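About Sullula

Sullula is a travel company that sends small groups to mountain valleys, mostly at times of year when other people aren't going. We have been doing it for 11 years out of two rooms above a bicycle shop, and we are still surprised when the phone rings.

The company began in a traffic jam. Two of us had driven up to the Bunderden valley on a holiday weekend to see a lake that a magazine had described as secluded. We spent nine hours on a road that should have taken two. We ate a family-size bag of pretzels. By dark we had a very good view of the back of a bus and a fair knowledge of its mudflaps, and at some point past midnight one of us said there ought to be a company that stopped people from doing this. We saw the lake the next morning, along with everyone else from the bus.

We went back in November of the same year. There was frost on the footbridge and a man selling roasted corn who looked pleased to have someone to sell it to. The lake was exactly as advertised. We had the whole shore to ourselves until lunch, when a goat came.

What we do

We run walking and slow-road trips of five to 12 days. Groups are never larger than nine, a number chosen after some hard thinking and the discovery that our van has nine passenger seats. You get a guide who lives in the valley, a bed in a family guesthouse or a small inn, breakfast, dinner, and a packed lunch whose quality varies with the baker.

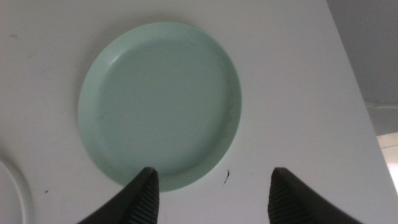

Breakfast is included on every trip.

We don't run trips during the big public holidays. Every spring somebody writes to ask if we might make an exception, and every spring we send a polite letter containing the words "mudflaps" and "nine hours." If you have to travel on those dates, we'll happily tell you which side roads have a decent bathroom. There's no charge for that.

Where we go

Bunderden is still our main valley and the one we know best. The upper village sits at 3375 meters, high enough that the stairs to your room will feel personal. We give everyone two easy nights lower down first. People tend to grumble about the easy nights when they book and thank us for them later, usually from a chair.

Demard is lower, greener, and wetter. The brochure used to call it "lush," until a guest pointed out that she had been lush for six days straight and would like her boots back. It's a wonderful place for birds, old orchards, and the kind of cheese you have to explain to customs. Bring two pairs of everything.

We also run one winter week a year, in December, based at a guesthouse in lower Bunderden with a very large stove. The daily program involves a short walk and then the stove. It sells out before anything else we offer, which has taught us a little about our customers and rather more about ourselves.

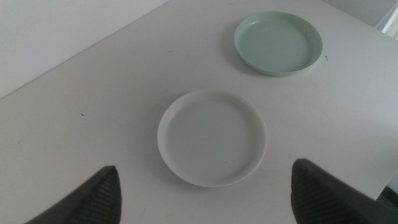

How we work with the valleys

A valley in high season has a great deal of money going through it and not always much of it stopping. Cars come in with full coolers and leave with empty ones. We try to do the reverse. Our guesthouses set their own prices, we pay half when you book and the rest before you arrive, and if the road closes and you can't get there, the host keeps the deposit and we sort it out with you. This has cost us money in several bad winters. We still think it's the right way round.

The inn we've used the longest is Bíró, at the bottom of the Demard road. It has six rooms, one excellent soup, and a long view of the river. The owners told us in our first year that they would give us a season and see how we behaved. They have never said how that went, but they keep answering our letters — and last year they put in a second shower.

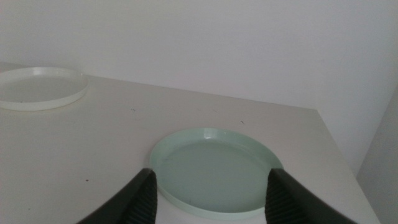
Trash goes down the hill with us in the van. So do batteries, broken poles, and, on one memorable occasion, a microwave that belonged to no one in the group. We ask you to skip the bottled water too, as the guesthouses boil theirs every evening and the refill is free.

Who comes along

Teachers on odd leave, retired couples, people who have just quit something. A fair number travel alone and about half of those say at the first dinner that they're not really group people. That's fine. Neither are the guides. You need to be able to walk for four hours with breaks and be civil before coffee, or at least quiet.

Children are welcome from age 11. Dogs aren't, on account of the other dogs.

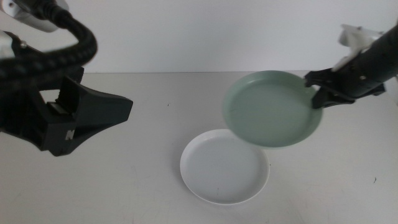

Getting in touch

The office is open from 9 a.m. to 4 p.m., with a gap in the middle when the bicycle shop tests its bells and we go out for a sandwich. Email works better than the phone. We answer everything within two working days unless we're in upper Bunderden, where the signal lives on one particular rock and there's often a line for it.

Dates for next year go up in early fall. If a trip is full, ask to be put on the waiting list, which moves more than you'd expect, particularly once people have read the part about the stairs.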